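Chapter 11
Paper and the Pattern on the Wall

In this chapter
How wallpaper went from a luxury to something almost any family could buy
Why a repeating pattern works on the eye the way it does
Matching, drop, and scale
Reading a room by its walls

Peel back a loose corner in an old house and you may find six or seven layers stuck together, each one somebody's idea of a nice room. There might be brown leaves under green stripes, and a row of tiny roses under the leaves, and at the very bottom a scrap of blue that was last looked at by people who lit the place with oil lamps. I love these scraps! They are the closest thing we have to a diary kept by the house itself, and most of this chapter is an invitation to read them.

Before paper, people who could afford it hung cloth. Wool and silk kept out drafts and showed off money at the same time. Paper began as the cheap cousin. Printers pressed carved wooden blocks onto single sheets, and the sheets were pasted up one beside the next. Later the sheets were joined into rolls before printing, and then, in the 1800s, came the machine with its turning cylinders, and the price dropped so far that a shop clerk could paper a bedroom in a garden's worth of flowers.

And it so often was flowers. Think about how strange that is for a moment. A real vine never grows the same leaf twice, yet a printed vine has to come back to its starting point and begin again, over and over, all the way up to the ceiling. The length of paper before the design starts over is called the repeat. A small repeat looks busy up close and turns into soft texture from across the room. A large one gives the designer space for a whole branch, bird and all, but it wastes more paper when the strips are matched (as you will find out in Exercise 3, where the room is 155 inches wide and the budget is tight).

The designer Kauko Kuusisto, whose Weltholm pattern we will follow through the next few sections, used to draw his stems first and leave the blossoms for last. He pinned the drawing to a wall, walked to the far end of his studio, and squinted. If he could see a stripe or a grid that he hadn't meant to put there, he went back and bent the stems. Printers call that accidental stripe a track, and once you have noticed one in a waiting room or a hotel hallway you will be noticing them for the rest of your life.
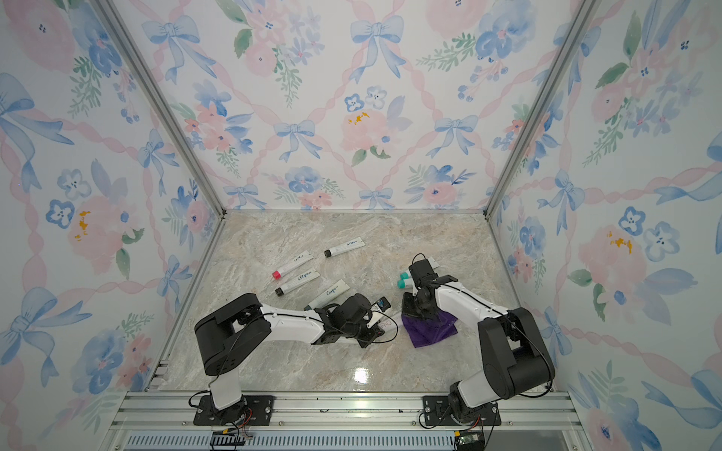

Watercolor florals bring a problem of their own, and it's a fun one. Paint on wet paper spreads, fades, and pools at the edges, and all of that softness must be caught and then made to repeat. If one petal has a very dark edge, the eye picks it out in every strip. Jitendra Joshi, who learned the trade at the Ahonen print works, made 200 small paintings for a single pattern called Guneck and used only the palest of them. His notebooks are full of crossed-out peonies.

Section 11.1 starts with the straight match, where the design lines up directly across from one strip to the next, and then moves on to the drop match, where every second strip is shifted down. Have scissors, tape, and a few sheets of gift wrap on your desk before you begin. Stripes are fine, but flowers will teach you more.

Key terms: repeat, track, straight match, drop match, ground, block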